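4.2 Planning the purchase of grippers and fixtures

When we first sat down to plan the spending for the shop-floor trials, we did what I suspect most groups do, and put nearly all of our attention on the arms. The smaller things – fingers, mounts, baskets, the produce stands themselves – were left to a single line at the bottom of the sheet, and it is that line which has given us the most to think about ever since. Fingers are a running cost and ought to be planned as one. We set aside 444 euros for spare fingers and fittings in the first round, and kept the baskets on a separate line, as handling soft goods over a wire basket asks rather different things of a finger than lifting a firm vegetable does. 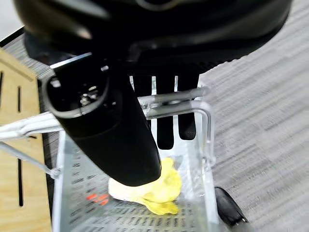 Liliana Cirillo, reading an early draft of this section, felt that we were still being too kind to ourselves: spares should be ordered together with the arm, she wrote, and any budget that leaves them until the second quarter is really a budget for standing still. We have taken her point, and the revised plan places both orders in September. Drita Petkov then asked the two suppliers on our list, Lokeck and Sondar, to quote for the same set of parts. Sondar came in at 166 euros a set and Lokeck at 80 euros less, though with a longer wait for delivery, and we have split the order between them.

The stands were a happier story. We had feared that a believable greengrocer's display would be beyond our means, but the light wooden units leave plenty of freedom in how the trays are filled, from round tomatoes to long beans that hang over the front, and so one purchase can serve a good many picking tasks. We would warmly encourage other groups to price their furniture early and with the same care as their machines.
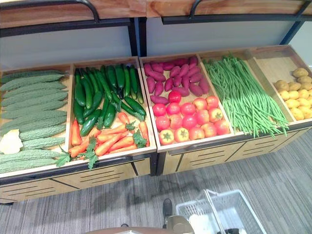 Figure 2. Produce display units with divided trays, and a shopping basket on the carpet at lower right.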